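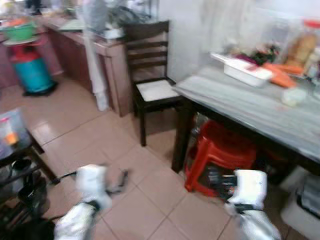

3.2 Table surfaces and shared storage

Figure 2. Dining table in one of the 19 households, with carrots and other vegetables on the tabletop and a red stool beneath it.

In most of the homes visited, the dining table doubled as a place to keep and prepare food. Fahy recorded fresh vegetables beside jars and small bottles, and chairs were often left close by. Stools were stored under the table. Appliances such as food processors also stood there, next to bottles and plastic bowls.
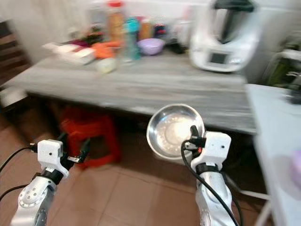
3.3 Bowls and other loose vessels

Steel bowls were moved between table and counter more than any other item. We logged 700 moves in all.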